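The Summer I Finally Learned My Grandmother's Bread

24/07/2018

It has been too hot to bake for two weeks and I have baked anyway, which tells you something about the state I'm in. The kitchen was up to a temperature I don't care to write down by ten this morning, the back door propped open with the big flour crock, and I was standing there in my bare feet, poking at a bowl of dough and talking to it. My neighbor walked by with her dog and waved and I waved back with a hand covered in rye. I think she's used to me by now.

So, the bread. Some of you have been reading long enough to remember that I wrote about my grandmother's rye a few winters ago, and how I'd tried it and ended up with something you could have used to prop open a barn. A couple of you wrote very kind emails with suggestions (more water, less water, a different oven, prayer) and I tried most of them, and then I got discouraged and made banana muffins for three years. Banana muffins are a fine thing. But every time I went to my mother's house I'd see the old bread board hanging by the stove and feel guilty.

My grandmother lived in Ilturlow, a town you've never heard of unless you were born there, and she baked every Friday of her married life. Two round loaves, dark and a little sour, with a crust that fought back. She kept the starter in a brown jar with a saucer on top and she called it "the old man," as in "don't slam that door, you'll wake the old man." She never wrote any of it down. When my mother asked for the recipe before her own wedding, Grandma said you take flour, and then you take water, and then you wait until it looks right. My mother, who likes a recipe with numbers in it, has held that against her for most of her life.

What changed is that in June I got a letter, a real one with a stamp, from Lucie Fortin. Lucie grew up two doors down from my grandmother and used to be sent over to "help," meaning she was handed a lump of dough and told to stay off the rug. She's in her eighties now. She'd been going through a cedar chest and found an envelope of notes she made when she was newly married and desperate to learn the bread herself. She had followed my grandmother around the kitchen one whole Friday with a pencil. She thought I might like to have a copy.

I read that letter standing at the mailbox and then I sat down on the curb and read it again.

The notes are wonderful. They aren't exactly a recipe either, more like a police report. "Threw in another handful, did not measure, would not answer me." "Went to hang the wash, came back, punched it." "Put her elbow in the water to see if it was warm." There's one line underlined twice that says THE DOUGH IS WETTER THAN YOU THINK IT OUGHT TO BE, and when I got to that I laughed out loud, because my poor doorstops had been dry as a brick before they ever went in the oven. I'd been adding flour until I could knead it like white bread. I was kneading it for ages too, and it seems Grandma hardly kneaded at all. She stirred it with a big spoon, scraped it down, covered it with a towel, and went off to do something else.

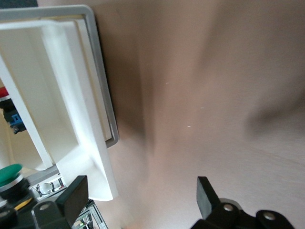 The first thing I had to do was get a starter going again, and I'll admit I was nervous about it. The old man himself is long gone. My uncle was supposed to look after him when Grandma moved in with my parents, and my uncle went on a fishing trip. We don't discuss it. So I began from nothing, with rye flour and water in a canning jar, and for the first few days it smelled like a wet dog that had been into the paint. I nearly pitched it. Then one morning I came down and it had climbed up the jar and smelled like apples and yogurt, and I was so pleased that I took it out on the porch to show my husband, who was trying to read the paper. He said, "Well, look at that." He's a patient man.

The flour was the next thing. Lucie's notes say "dark rye from Harju," and I had no idea who or what that was, so I called her up. Harju was the feed store! They sold flour from a barrel in the back, and according to Lucie you had to get there early in the day or else you got the bottom of the barrel, in the truest sense. It closed before I was born. I tried a sack from the grocery first, and it was all right, but kind of dusty tasting. Then I drove over to the little mill in Dalico, 22 miles each way with the windows down, and bought a bag of coarse dark rye that smelled so good I had it riding up front in the passenger seat. If you live anywhere near there, go on a weekday when they aren't busy and they'll let you peek at the stones. Bring a sweater you don't mind getting floury.

Now, the baking itself. Grandma's oven was a beast that ran on its own opinions, and Lucie's notes say only "hot, then not so hot." I've been starting mine as high as it'll comfortably go, with a pan of water on the bottom rack, then turning it down after the first ten minutes and leaving it for 40 more. I thump the bottom and listen. If it sounds dull I give it a little longer. My mother stuck her meat thermometer in one when I wasn't looking and I had to ask her to go sit down.

Loaf number one was flat. It tasted right though, or close to it, and we ate it toasted with butter and cherry jam and nobody complained. The second was better. The third one I forgot the salt, and if you have never eaten rye bread without salt, I can save you the trouble. It's like chewing a wool mitten. I cut it up for the chickens next door and even they took their time.

The fourth loaf was a Friday, and I did that on purpose. I stirred it up the night before and put a towel over it (one of hers, with the blue stripe nearly washed out) and tried very hard to leave it alone. I got up early and shaped it with wet hands, the way the notes say. Then I hung a load of wash, just to be faithful to the text. When it came out of the oven it was nearly black on top with a big crack running across, and it was making those tiny ticking sounds a good crust makes when it cools. I'd forgotten that sound completely. I used to stand with my chin on the edge of her table and listen to it, and she'd tell me the bread was talking and I wasn't to interrupt.

You're supposed to wait a full day before you cut into rye. I waited until supper, and I think that shows real growth on my part.

I took half of it over to my mother wrapped in a dish towel. I didn't say anything, just set it on the counter and went to put the kettle on. She cut a slice, thin, the way Grandma did, holding the loaf against her chest and pulling the knife toward her, which still makes me want to cover my eyes. She chewed for a good long while. Then she said, "It needs caraway," and went and looked out the window for a minute, and I knew I'd gotten it.

It does need caraway, by the way. It's not in the notes anywhere, and when I asked Lucie she said, oh, of course there was caraway, she just figured anybody would know that. So that's two women in one town who couldn't write down a recipe between them, and I love them both.

I'm mailing Lucie a loaf this week. My husband thinks it will be a rock by the time it gets there, but rye keeps, and hers is a household that owns a good knife. I've also split the starter and put some up in the freezer, plus a jar at my mother's, plus one with my cousin over in Brodeo, so that no single fishing trip can take us down again. If anyone local wants some, leave me a comment and I'll spoon you out a bit. Bring your own jar, please. I'm running low and the pickles are coming on.

I'm going to try to type up something closer to a real recipe in the next week or so, with actual cups in it, for those of you who are like my mother. I make no promises about the water. Wetter than you think it ought to be, that's all I've got for you so far. And a towel over the top, and don't slam the door.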